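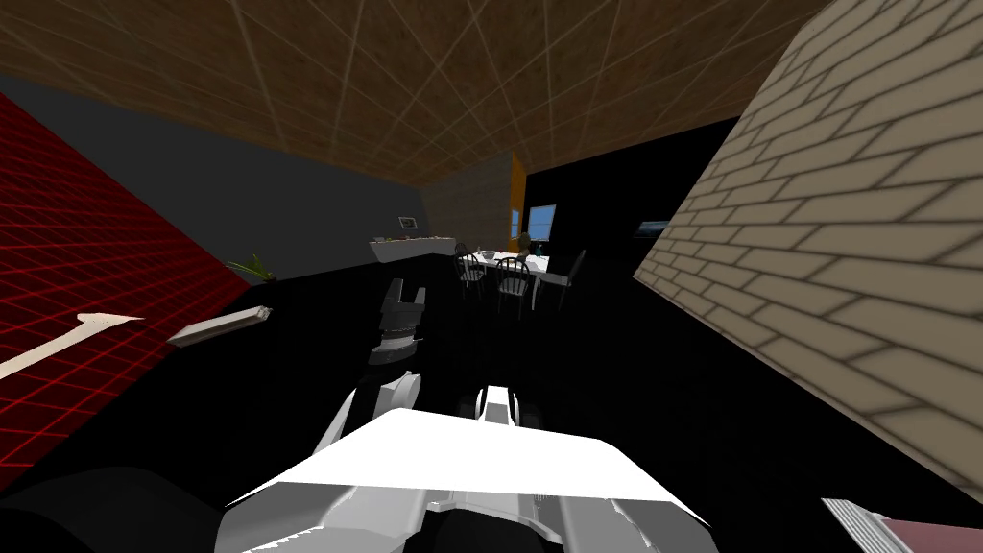 Simulated dining room, two-arm platform, view from the robot over its own arms toward the table.

Wikard Room Set
Simulated homes for testing robots against a written house standard

Overview

Wikard is a set of simulated rooms for teams that have to show their mobile robot behaves properly in a home before it is allowed into one. It is made by Rinurow and runs on an ordinary workstation. The set includes the rooms, the furniture and small objects, the check scripts, and a rule sheet that says what counts as a pass.

The rule sheet is the part most customers buy it for. Many teams already have a simulator. Fewer have an agreed list of what the robot must do near a chair leg, what it must do when an object is lying in its path, and who signs off when it fails. Wikard supplies that list in plain language and ties each line of it to a test you can run.

What is in the set

17 rooms, including kitchens, dining rooms, bedrooms, hallways and combined living areas
Furniture and household objects with collision shapes already set
22 checks, each matched to one rule on the sheet
Report writer (plain text and spreadsheet)
Rule sheet, printable, with a blank column for your site's own limits
Sample configuration for a two-arm mobile base with parallel grippers

Rooms can be run with the walls, floors and ceilings as delivered, or with surfaces swapped. Swapping is recommended. A robot that has only seen one floor color has not been tested for floors. Strong colors, grids, arrows and brick patterns are all in the surface library, and the checks expect you to use them.

How the rules are organized

The sheet has five sections. Each rule has a number, one sentence of requirement, the check that covers it, and the evidence to keep.

Section 1. Before motion
The robot must know where its own arms are before the base moves. Arms must be inside the travel outline or the speed limit drops to the reduced value. Gripper state must be reported as open, closed or holding. "Unknown" is treated as holding.

Section 2. Moving through a room
The base must keep its set clearance from fixed furniture. Chairs are never treated as fixed, even when they stand at a table. Low objects on the floor count as obstacles whatever their size, and the robot may not push one aside with its base. If the clear path is narrower than the travel outline, the robot stops and reports. It does not try the gap.

Section 3. Reaching
A reach over a table starts only when the base is stopped. The forearm may not pass over an open container unless the container is the target. With two arms, only one may enter the table area at a time unless the task file names a two-arm step. The idle arm holds its position and its gripper stays in its last reported state.

Section 4. Seeing
The robot may not act on an object it has seen only once. It must confirm from a second view or a second moment. Parts of its own body must be masked out of obstacle detection, and the mask must be checked again after any change to a link, cover or gripper. Framed pictures, screens and windows must not be read as openings.

Section 5. Stopping and handing over
A stop command wins over everything, including a half-finished grasp. After a stop, the robot waits for a person. It may not resume on a timer.

Running the checks

Load a room, load your robot model, and choose the rules to test. Each check runs from 4 start positions by default. The number can be raised in the configuration file but not lowered if you want the report to carry the "complete" line.

A check ends in one of three ways: pass, fail, or no result. No result means the situation the rule describes did not come up during the run. It is not a pass and the report does not count it as one. If the idle-arm rule shows no result, the usual cause is a task file in which the second arm is never given anything to do. Add a two-arm task and run it again.

Failures are saved with the joint log and the robot's own camera view at the moment the rule was broken. Keep both. A joint log without the view often will not tell you whether the robot missed the object or saw it and went ahead anyway, and those are fixed by different people.

Good practice

These points are not rules and are not scored. They come from setting up the software with customers.

Test from the robot's own camera first. Overhead views make every layout look easy. From the robot's side, its body covers much of the floor close in, and that is where the low objects are.

Leave things lying around. Tidy rooms pass everything. The object library has a folder of floor items, and we suggest at least one in every run.

Move the chairs. Each dining room has a layout with the chairs tucked in and a layout with them pulled out at odd angles. Chairs with open, spindled backs deserve extra runs, as depth sensing can return the wall behind the chair instead of the chair.

Use dark floors. They are hard on many depth sensors, and it is cheaper to learn that in simulation.

Do not tune on the test rooms. Set 5 of the rooms aside, keep them off the developers' machines, and use them only for the sign-off run. The installer can do this for you with a separate password.

Change one thing between runs. If you swap the floor, the gripper and the planner together, a pass tells you very little.

Write down why a limit was set. The blank column on the rule sheet has a second line for this. Most sites leave it empty and regret it at the next review.

What the set does not do

Wikard does not certify a robot. Passing every check means the model followed the written rules in simulated rooms. It does not replace a risk assessment, a physical stop test, or whatever the law requires where the robot will be used.

Contact forces are approximate. Do not use them to set grip force or to judge whether a bump would hurt someone. Soft items such as cloth and cushions are modeled as simple shapes. Plant leaves can be seen by the camera but do not bend when touched. Liquids are not modeled, so a bowl is always treated as if it might be full, and the reaching rules are written with that in mind.

People are not included in the standard set. A moving figure is available in the Trinier add-on, along with seven more checks for sharing a room with a person.

Requirements

Workstation with a dedicated graphics card
Robot model in a standard description format, with collision shapes for every link
Task files in text format (templates supplied)
Write access to a shared folder if more than one person will sign reports

Models without collision shapes will load, but sections 2 and 3 cannot be scored.

Licensing

Single site: one building, any number of users on that site's network.
Multi-site: priced per location, with one shared rule sheet or separate ones.
Teaching: full room set, reports marked "teaching use."

Licenses do not expire. Updates to rooms and checks are included for the first year and can be renewed each June. If you do not renew, your rule sheet and existing reports still open.

Support

Support is by email. Send the report file, the room name and the rule number. Please do not send screen recordings in place of the report.

A setup call is included with every site license. Calls are held on Wednesday and cover loading your model, masking the robot's body, and filling in the blank column on the rule sheet. Bring whoever will be signing the reports.

Customers in southeastern Europe can buy through Babić, which also supplies the rule sheet in translation. The English version applies if the two differ.

Common questions

Can we add our own rules?
Yes. Number them from 100 up so they stay clear of future updates. A rule without a check can be added and will appear in the report as "manual."

Can we delete a rule that does not apply?
You can mark it "not applicable" and give a reason. It stays in the report.

Our robot has one arm. Does section 3 still apply?
Everything except the two-arm and idle-arm lines. Mark those as not applicable.

Can we build our own rooms?
Yes, from the supplied parts or from your own. Reports list custom rooms separately from delivered ones.

Do we have to rerun everything after a software update?
After a change to perception or motion planning, yes. After a change to the user interface only, sections 1 and 5 are enough.

Request a quote or a copy of the rule sheet through the contact form. The rule sheet is free to read without a license.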